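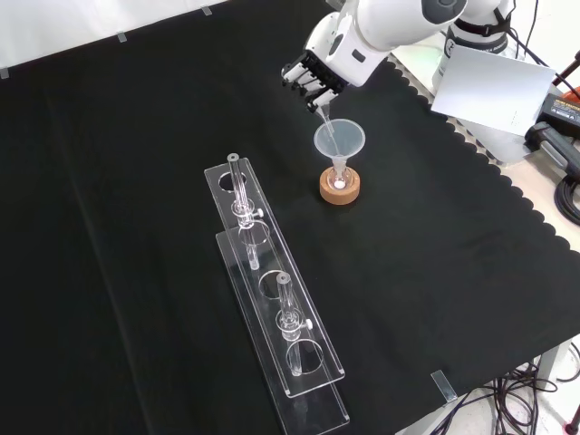
*Page last changed: June, 9:40 p.m.*

Suspenders again, all day. The Nirkard elastic came in the morning mail and I had it unrolled before I'd finished my coffee. It's the same width as the old stuff but the edge is woven tighter, and it doesn't curl when cut. I cut test lengths for the toddler size and for the next size up, marked them at rest with chalk, then hung each one from the door hook with the bag of washers on it.

The old elastic keeps creeping for the first hour. The new one stops sooner. It does pull harder at short stretch, so the pattern chart has to change. If I leave the toddler back strap as drafted it will ride up and drag the waistband with it. I took the back strap out by the width of a thumb and left the fronts alone. That moved the cross point lower on the dress form, which I wanted anyway, as the leather patch had been sitting too close to the neck.

Clips are still the weak part. The Zuner clips have a good jaw with plastic teeth, but the loop is a hair narrow for this elastic and it bunches on one side. Two ways out: press the strap end flat with a strip of fusible before threading it, or go up a clip size and live with the weight. I made up a pair each way. The fusible one looks better. The bigger clip tugs the front of light pants down, and on a small child that is most pants. Fusible it is, until it fails in the wash.

Stitching notes for when I forget them:

- box with a cross, not a plain box, at the clip end
- polyester thread top and bobbin
- ballpoint needle, changed at the start of each batch
- longer stitch than feels right; the short one cut the rubber and left a row of pale dots

Tension on the machine went off after lunch. I cleaned the bobbin case, found lint packed under the spring, and it came back. I lost most of an hour to that.

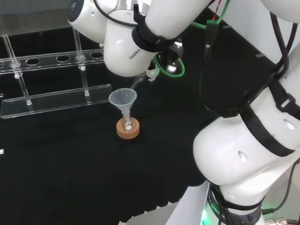
The covered pairs are slower. I used the Bedoya cotton, the narrow stripe, sewn as a tube and gathered over the elastic. The tube needs to be cut longer than the strap at full stretch or the cotton takes the load and the seam pops. I had one pop in my hands at the slider. The rest held. The stripe goes wavy at rest and there's no fixing that – I'll use it for plain colors from here on and keep the stripe for bow ties.

Called Solomiia Boiko at four about the Ilumside order. She wants 256 pairs, mixed sizes, flat packed on card, and she wants the sliders in matte black instead of nickel. I said yes to the sliders. The supplier sells them only in boxes of 2,000, so I'll be storing matte black sliders for a long time. She also asked if the toddler size could ship with the back patch already stitched down instead of sliding. I think that's right. A loose patch gets pushed up by the car seat and the straps spread off the shoulders.

Wash test is running now, old elastic and new elastic together, warm, with a pair of jeans for abrasion. They go on the rack overnight and get measured against the chalk marks first thing. I should have used thread marks. Chalk will be gone.

Still to do: redraw the size chart, order card, write to Nirkard about whether the white comes from the same mill as the black – the white feels softer between the fingers and I don't want to cut it until I know.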